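发件人：flimia-fan 列表成员
日期：7/23/23
主题：回复：新单曲到底要不要两个版本都买

大家晚上好！潜水潜了好一阵子，看到这个话题实在忍不住冒出来说两句（其实是好多句，怕长的朋友可以直接拉到最后看拼单的部分）。

先把原来那封信贴在下面，省得大家翻归档：

> 各位好，
>
> Flimia 的新单曲预约页面已经开了，有初回盘和通常盘两种。初回盘带一张影像碟，
> 收了主打歌的MV和拍摄花絮；通常盘没有碟，但是多一首歌，还有全部曲目的伴奏。
> 我每次都纠结到最后一天，最后两种都买，然后下个月吃土。
> 这次想先问问大家：
> 一，花絮大概会有多长，上一张那种几分钟就没了的我真的不想再上当；
> 二，通常盘多出来的那首歌，有没有人在现场听过，值不值；
> 三，店铺特典哪家的比较好，海报我家已经没墙可贴了；
> 四，有没有人愿意一起拼运费。
>
> 另外听说主打歌已经定给一部深夜剧做片尾曲了，是真的吗？
> 我在别的地方看到有人说，但是没找到出处。

好，一条一条来。

先说片尾曲的事，是真的。六月那场小型见面会的最后，主唱自己在台上讲的，剧名是《Clirnau》，就是那部讲一个倒闭的钟表厂、厂里几个老员工偷偷把一座大钟修好的深夜剧。当时台下尖叫得太厉害，她后半句说了什么我一个字都没听清，问旁边的人，旁边的人也没听清，哈哈。后来会员邮件里补了一条，说是为这部剧新写的，歌词是看完前两集剧本以后才动笔的。邮件应该都收到了吧？没收到的去垃圾箱里翻翻，我的就在垃圾箱里躺着，跟一堆超市优惠券挤在一起，差点一起删掉。

那天见面会上放了副歌那一小段，我的感觉是比上一张慢，鼓进得很晚，前面几乎只有吉他和人声。上一张是那种一开口就往前冲的歌，这次明显收着。第一次听有点不习惯，回家路上脑子里却一直在转那句旋律，转到坐过了一站。我觉得放在片尾会很合适，画面一黑，吉他先进来，想想都要起鸡皮疙瘩。当然也有朋友听完说太闷，这个各人口味，等完整版出来再吵吧。

然后是花絮。会员邮件里写影像碟总共60分钟，包括MV本篇、拍摄花絮，还有一段录音室里的对谈。MV本篇撑死了也就是一首歌的长度，所以剩下的时间相当可观。上一张那个确实坑，我当时泡了一壶茶，拆了一包瓜子，郑重其事地坐下来，瓜子还没磕开几颗就出字幕了。这次我愿意再相信他们一回。对谈部分据说是四个人围着桌子聊刚组团那会儿的事，就冲这个我也要初回盘。鼓手平时在电台里话那么少，我特别想看他一个小时里能说几句。

通常盘多的那首叫《Pasaribu》。这首我在现场听过！春天巡演的最后一场安可唱的，当时还没有正式名字，曲目单上只写了“新歌”。贝斯手主唱，对，你没看错，贝斯手。他的声音比想象中低很多，有点沙，唱到第二段的时候手都不知道往哪里放（平时抱着琴唱和声的人，那天把琴交给了吉他手），可爱死了。曲子本身很简单，像夏天晚上有人在楼下随便哼的那种。如果你喜欢他们第二张专辑里那几首慢歌，通常盘一定要买。如果你主要是冲着快歌去的，可以等配信。

伴奏我个人用不上，不过我们这边的翻唱小组特别看重这个，每次都是第一时间下单通常盘。
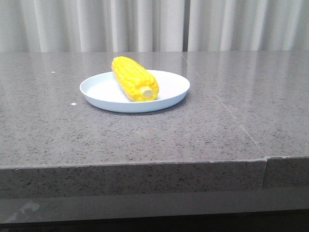

周末的玉米，一根，放在白盘子里

刚刚离开了一下，接着写特典。我把几家店都看了一遍，整理如下，有错请指正：

Wilix 网店：初回盘送一套透明书签，四张，每人一张；通常盘送明信片，随机一款。书签的样图已经放出来了，用的是见面会那套深蓝色衣服的照片，我个人觉得是这次最好看的。适合没墙的你。
官方会员商店：两种都送海报，就是你说的那种没地方贴的大海报。两种一起买再送一个布面收纳袋，刚好能装下两张碟，也能装零钱和耳机。
实体店：各家不一样，有的送贴纸，有的什么都不送，建议先打电话问。我家附近那家店员态度很好，但是每次都跟我说“卖完了再来问问”，我到现在也没搞懂这句话是什么意思。

价格方面，初回盘和通常盘在 Wilix 一起下单，换算下来加上税是 3514 日元，比分开买便宜一点。官方商店没有这个折扣，但是有收纳袋，看你要什么。我算来算去，最后选了 Wilix，理由非常肤浅，就是想要书签。收纳袋我家里已经有上上张送的那个，拉链坏了，还在用。

再说抽选。两个版本里都有一张序列号，可以报名秋天的发售纪念活动。会员邮件里写一共抽83个人，场地很小，就在他们出道前常去的那个排练室楼下。我的抽奖运大家是知道的，入坑到现在一次都没中过，连年末那种据说人人有份的壁纸都因为填错邮箱没收到。不过还是要报！序列号一个只能用一次，买了两种的话就是两次机会，这也算是我说服自己两个都买的借口吧。注意刮开的时候轻一点，上次我用钥匙刮，把最后一位刮没了，试了好久才试对。

顺便问一句，有没有人知道报名的时候能不能写同行者？上次的活动可以带一个人，这次邮件里没提。我想跟我妹一起去，她本来对这个团没兴趣，结果被我天天在厨房里放歌放得会唱三首了，现在比我还起劲，天天问我什么时候发售。

还有人在另一封信里问专辑什么时候出。这个我真的不知道，电台里主持人问过，吉他手说“在写了在写了”，然后就开始聊他新买的电饭锅，聊了整整一首歌的时间。按他们以前的节奏，一般是单曲之后隔上大半年，但是中间还夹着巡演，所以别太着急。我自己猜是明年春天，猜错了不负责。

最后是拼单！我这边目前已经有8个人了，走 Wilix 一起寄到我这里，再由我分寄给大家。规矩跟上次一样：

回信请直接发给我，不要回复到列表，免得刷屏（上次列表里连着几十封“+1”，管理员都出来说话了）。
写清楚要初回盘、通常盘还是两个都要，各要几份。
国内运费到货以后按重量分摊，我会把快递单拍照发给大家。
特典随机的部分按登记顺序抽，不接受指定，拜托了，上次为了一张明信片我调解了两个晚上。
海外的朋友也可以，但是请自己先查好能不能寄影像碟，有些地方的播放区域不一样，寄过去放不出来我也没办法。

再提醒一下，寄出来的盒子可能会有一点压痕，Wilix 的包装一向很薄。我会尽量加一层气泡纸，但是对盒子特别讲究的朋友还是自己在实体店买比较放心，可以当面挑。

对了，原信里说自己每次都两个都买然后吃土的那位，欢迎加入，我们这边吃土的人很多，有伴。你要是只想要一种，听我的，先拿初回盘，通常盘那首歌等配信出来听过再决定，它一般不会断货。初回盘就不好说了，上一张我有个同事拖到发售当天，跑了三家店才买到最后一张，盒角还是瘪的。

片尾曲第一次播出的那晚，要不要在列表里开个实况帖？我可以负责开，但是我家电视信号一下雨就花，可能会比大家慢半拍，别剧透我。愿意一起看的也跟我说一声。

先写到这里，我去把拼单的表格更新一下。

（列表里的老成员，主页还停在上上张单曲的那个人）

--
Flimia 歌迷邮件列表
退订请发空白邮件至列表管理地址，主题写“退订”
发附件前请先压缩，谢谢配合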